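I'd been trying to pin down the woman behind Flallside for months, and when she finally said yes it was on one condition, that I come to her and help sort. So that's how I ended up on a rug in Surnmont on a very sticky morning, with a tub of plastic toys between my knees and my recorder balanced on a shoebox.

Flallside is her toy rescue. She takes in odd pieces from garage sales and cleared-out attics, cleans them up, figures out what set they came from and gets them back to people who are missing exactly that piece. She has 3,000 pieces on her shelves right now (she keeps a ledger, and yes, she showed me the ledger).

"People think I collect toys," she told me. "I don't even like having them. I like when they leave."

I asked how it started, and she laughed and said it was a board game called Ollero that her family played every December. One pawn went missing when she was nine and they used a button for it from then on. "I was always the button. My brother got a real pawn and I got the button off a raincoat. You don't get over that!"

She tracked down the right pawn as a grown woman, paid far too much for it, and found that the seller had a whole bag of other strays he was about to throw away. She took the bag. Then she took another bag. You can guess the rest.

We worked as we talked, and I was slow. My job was plain enough – put everything into piles by shape first, never by color. Color is a trap, she says, and she said it to me more than once, because I kept making a red pile.
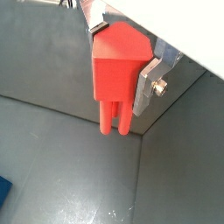 "Everybody makes a red pile," she said. "Half the toys ever made are red. It tells you nothing. Look at the top, look at the feet, turn it over." So I started turning things over, and she's right, you do see more. A pointed top like a little roof gets you thinking house, and then you notice legs underneath and you have to start again. Is it a house? Is it a guy? She has a shelf just for that kind of thing, labeled HOUSE PEOPLE in marker, and she is very fond of it.

I wanted to know if legs break a lot. They do, she said, and thin ones are the worst, though the fat rounded kind will outlive us all. She won't glue a leg unless the owner asks. "If a kid chewed it, it stays chewed. Somebody might be looking for that one."

The best match she ever made was a set of farm pieces made by Nepia, a small maker long gone now. She had 2 of the animals for years and no idea where they belonged. Then a man of 79 wrote to her with a drawing he'd done from memory, and there they were. She drove them over herself. He put them on the windowsill and made her a sandwich, and they hardly talked at all.

"That was a good sandwich," she said, and went back to her pile.

I asked what she still hasn't found. A lid, she told me, for a tin that holds marbles. She's had the tin so long that she's started keeping paper clips in it, and she feels bad about that.

By lunch I had filled 3 trays and only one of them had to be redone. I've been invited back.

Contact | © 2023 All rights reserved | Back to top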